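The Borton sorting table
£493, made to order

I've been making tables for kitchens for years and the one I kept being asked about was the one I'd built for ourselves, the table where the shopping gets unpacked and the rubbish gets sorted. So now it's in the shop. I called it the Borton, and it's a plain, generous wooden table with a good flat top and nothing clever going on underneath.

People tend to ask first what it's for, and my answer is all the in-between jobs. Emptying the bags when you come in. Going through the post. Pulling wrappers off things and working out which bit goes in which bin. You can do all that on the kitchen worktop, of course, but then you can't cook until you've finished, and in our house that meant tea at nine o'clock.

The top

It's wood, with a warm brown finish and the grain running the long way. I lay the boards out on the workshop floor and shuffle them about before I commit, so that you get a nice mix of lighter and darker bands across the top. Yours won't match anyone else's, and it won't match the pictures exactly either. Brown finishes are a pain to photograph too! The same top can look like toast in the morning and nearly walnut by teatime, so if the colour matters to you, please ask for a sample. They're free, I just pop them in an envelope.
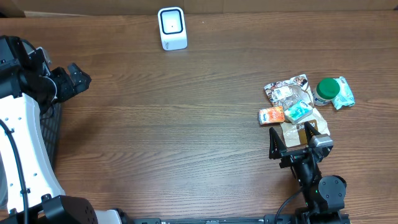

The warm brown finish, with the grain running left to right.

I did try a paler version last May (the Fillis, for anyone who remembers it from the old price list). It looked lovely for a week and then every splash of tea showed. A few of you still write to me about it, and I'm sorry, I'm not bringing it back. The darker bands in the Borton are much kinder to a busy household.

Depth is 600 mm front to back as standard, which suits most kitchens and leaves you room to get past with the oven door open. I can go deeper if you've the space for it. Length is up to you: send me the measurement of your wall and I'll tell you if it's sensible. I don't do cut-outs for pipes any more. I did one for a house with a boiler in a very odd place and we were all cross by the end.

The basket

Lots of you have asked about using a basket with it. I don't make them and I don't sell them, but I do think a plastic one with open sides is the best thing to keep at the end of the table. You can see how full it's getting without leaning over, it weighs next to nothing, and you can take it outside and turn the hose on it. Go for one with a proper thick rim if you can find it, the thin ones dig into your fingers something rotten when they're full.

Stand it on the left if you're right-handed and the other way about if you're not. I know that sounds backwards! Your good hand does the picking and unwrapping in the middle, and the other one drops things in the basket. Try it for a couple of days before you tell me I'm wrong.
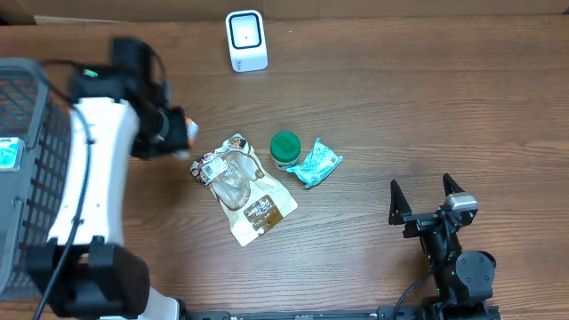
Grey basket at the left-hand end, three loose bits in the middle.

The only thing I'd add is to leave a clear space in the middle and be strict about it. Once a fruit bowl moves in, you've got a sideboard. We had a fruit bowl, then a lamp, then a pile of school letters under the lamp, and I had to have a firm word with everybody (myself included, the lamp was mine).

Looking after it

Wipe it down with a damp cloth and a drop of washing-up liquid, then dry it off. Don't let anything wet sit on it overnight, and go easy with scouring pads. For sticky labels, a bit of cooking oil on a rag, leave it while you make a cup of tea, then rub along the grain and never across it.
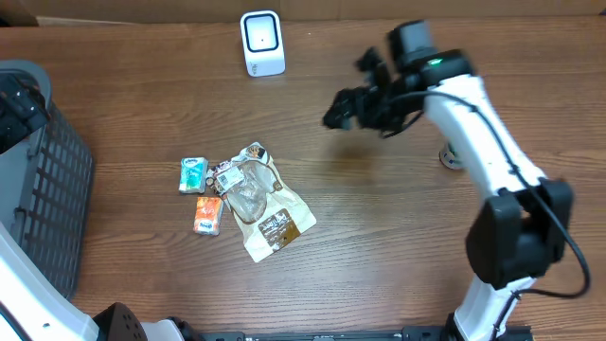

Once or twice a year it likes a thin coat of wax. I use the Solach clear one and there's a small tin in the box with every table, enough to keep you going for a good while. Put on far less than you think you need. If it feels tacky the next morning you've overdone it, so buff it with an old T-shirt and it'll come right.

Tins and jars are fine to slide about, within reason. Dragging a heavy casserole along it isn't, and if you do get a scratch it can usually be rubbed out with a bit of fine paper and some wax. Ring me before you reach for the sander, please.

Getting it home

The table comes with the legs off, in one long box and one flat one. There are 8 bolts and I put the right key in with them. Do them all up finger-tight first, get the thing standing on its feet, and then go round again with the key. Two people is best for turning it over.

I make them in small batches, so allow 22 working days from ordering. Delivery is by Chatzigeorgiou, who bring it to whichever downstairs room you like and take the packaging away if you ask them. Stairs are extra and they'll want to know about tight corners beforehand.

Quick details

Price: £493 including the tin of wax
Depth: 600 mm standard, deeper on request
Length: to your measurement
Finish: warm brown
Basket: not included
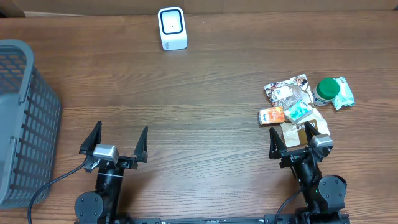
Loukia Tsolakis wrote to say that hers has gone in the back hall instead of the kitchen, and that she'd order it longer if she were doing it again: "I measured for the table and forgot I'd want to stand a basket on it. Everyone should add a basket's width before they send you the number."

Good advice, and I've put a line about it on the order form. Samples and questions through the contact page as usual. I'm in the workshop most mornings and slow on email until lunch.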